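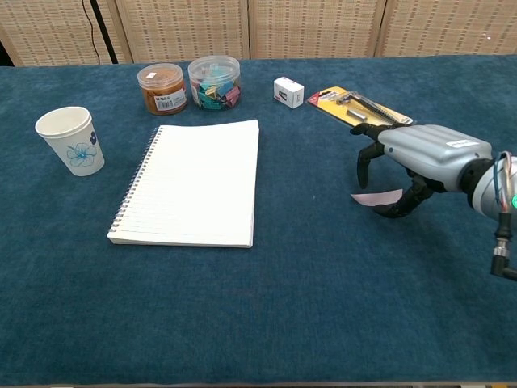 Grendari Bean Project: What We Learned
By Colm Carroll and Tomás Fitzgerald
2018-05-04

We wanted to know if bush beans sprout faster after a night of soaking, and wow, they do! Our soaked seeds were up in 7 days (the dry ones took almost two weeks). Tomás measured the stems with a ruler, and I drew the graphs. We lost 8 seedlings to slugs, which was sad but pretty interesting! In June we want to try the same thing with peas and maybe squash.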